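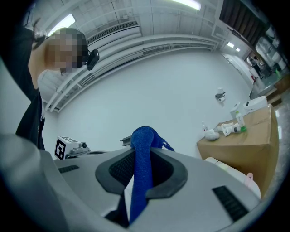 Zelard at Wurbridge: your questions answered
Last updated 2019-05-15

We get asked about Zelard at nearly every shift handover now, and we love it! These are the questions that come up most, from Grundard cleaning staff and from people who work in the buildings we clean. If yours isn't here, ask Kirsten Arsenault or drop a note in the box by the rota.

What is Zelard?
Zelard is our project to teach a robot to clean washrooms. Experienced cleaners do the job holding a pair of grippers, the cameras record how the work is done, and the recordings are used to train the robot. It learns from people who know how to clean a toilet properly, and we think that's a brilliant place for it to start.

Is the robot cleaning any real washrooms yet?
No. Everything happens in the training room at Wurbridge for now. The first trial in a working building is planned for October, at Lacerda, in the ground floor washrooms and outside opening hours. A cleaner will be there for all of it, with a stop button.

Will I lose my job or my hours?
No contracts and no hours are being cut as a result of Zelard. That's written into the agreement everyone was given with their payslip (spare copies from Kirsten). If the October trial goes well, the robot takes on part of the repeat wiping and the people on that shift move to the things it can't do: blocked drains, restocking, deep cleans, and all the small problems you only spot by walking in and looking round.

Do I have to take part?
Not at all. Recording is for people who want to do it, and you can stop whenever you like. You stay on your normal rate while training and move to the higher rate for recording sessions.

What are the grippers like to use?
Odd for the first half hour, then surprisingly good fun. You squeeze to close the jaws, and your arms do what they always do. Cloths are the hard part. You can't feel how damp one is, and folding it to a clean side takes patience - Silvana Frota has a lovely way of doing it against her other gripper, and she'll show anyone who asks. 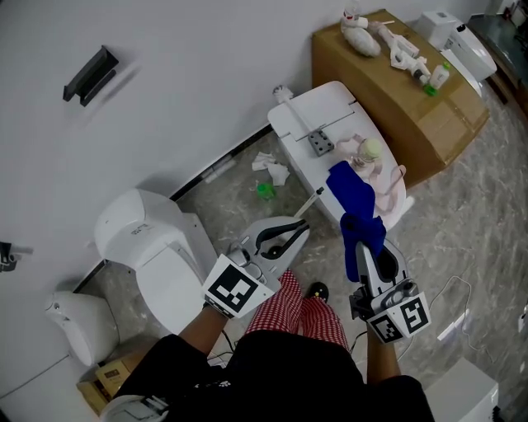 A gripper in each hand and a blue cloth for the toilet.

Why can't we just use our hands?
The robot won't have hands. If you pick up a cloth with five fingers, it can't copy you. If you pick it up with a gripper, it has a fair chance.

How many recordings do you need?
We set out to make 500 of wiping the outside of a toilet, and we've passed that. The next target is 1,000, with brushes and spray bottles as well as cloths. Please don't rush to help us get there. A slow, careful clean is worth more to us than a quick one.

What if I drop something or make a mistake?
Carry on as you would at work. Pick it up, sort it out, finish the job. The robot is going to drop things too, and it needs to see what comes next. If you have to break off completely, say so and we'll mark that recording as unfinished.

Am I being watched or assessed?
Recordings aren't used for appraisals, timekeeping or discipline, and supervisors can't open them. Faces are blurred before anything is shared outside the project team. You can ask for your own recordings to be deleted.

Who decides what the robot is taught?
The cleaners have a big say in this. Cremilda Rocha wrote the first task list, and Dalva Peixoto rewrote half of it after a week of trying it out! Her version has the order right: top to bottom, seat and lid before the base, and a fresh cloth for the next fixture. Suggestions are still being added.

Can I do this with a bad shoulder or wrist?
Talk to us first. The grippers add weight at the end of your arm and you do notice it. Sessions are kept to three short blocks with a sit-down between them, and you can do fewer.

Is there anything in it for me later on?
We hope so. Cremilda Peixoto started on evening cleans and now trains new people on the grippers. There will be robot minder shifts at Lacerda during the trial, and they'll be offered to people who have done recording sessions before we advertise them anywhere else.

How do I sign up?
Put your name on the sheet at Wurbridge or tell your supervisor. Your first session is a practice with nothing recorded. Wear whatever you'd normally wear to clean in, and tie long hair back so the head strap sits properly.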